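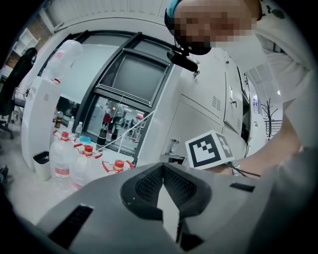

Figure 2. A person leaning in, seen from below, with pale cabinets behind. Face obscured.

Search this journal Go
Print this article | E-mail this article
Share 2 Comments 3

3. What the diaries can and cannot tell us

Household time diaries have a good name, and much of it is deserved. They are cheap and people understand them. Our doubt is a narrower one. When a person writes "tidied kitchen" against a block of time, we want to know what they think the words cover, and whether the person at the other end of the table would have written the same thing.

The Plillell diaries were filled in by 32 households, with every adult asked to keep a separate sheet. Bach and Delić, who designed the sheet, treated each entry as a plain record of behaviour. We are less comfortable with that. The sheet asks for one main activity per block, and housework is rarely so obliging. Someone can be wiping a bench, minding a toddler and waiting on hold with the gas company in the same few minutes. Whichever of these gets written down is a choice, and the instructions give no guidance on how to make it.

The trouble is clearest with bending, reaching and putting away. These are short acts, scattered through the day, and they leave almost no trace in the diaries. Cooking gets an entry. Getting the big pot out from behind the other pots does not. Delić argued in the project notes that such moments cancel out over a week. We could find no test of this claim in the notes or in the appendix, and we see no reason to expect it. If one adult in a home does most of the fetching and storing, the missing minutes will pile up on one side of the ledger.

Block length matters too. The first version of the sheet used blocks of 90 minutes in the evening, on the grounds that people are tired by then and would not fill in anything finer. That may be a kindness to the respondent, but it is hard to defend as measurement. An evening block might hold dinner, dishes, school lunches and a load of washing, and then reach us as "dinner". The revised sheet, brought in the following October, was shorter in the evening but kept the old activity list. Comparing the two versions as though only the calendar had changed, as the Indport summary does, seems to us a mistake.

We also have some concern about who held the pen. Fajardo's follow-up calls found homes in which one adult had filled in both sheets, usually from memory and usually on a Sunday night. He left these homes in. Mercado's re-analysis took them out, and the gap between partners in reported housework grew smaller. It would be easy to make too much of that result. The homes removed were also the busiest ones, with more children and more shift work — exactly the homes in which we would expect the division of labour to be most uneven. Dropping them may have fixed one problem and made another.

The Skevari coding scheme, used here and in two earlier projects, adds a layer of its own. Coders were told to place "helped with dinner" under cooking and "sorted out the kitchen" under cleaning. Neither choice is silly. Still, "helped" was written far more often by some people than by others, and a scheme that gives help and full charge the same code cannot say who was running the meal. Aquino suggested a separate code for planning and noticing. The idea was turned down as too hard to apply, and we have some sympathy with the coders on this point.

None of this makes the diaries useless. We rely on them in Section 4 for the order of events through the day, where they seem fairly steady across both versions of the sheet. We do not rely on them for totals, and we would ask readers to treat the totals in the Pascual tables with the same caution.

Search this journal Go
Print this article | E-mail this article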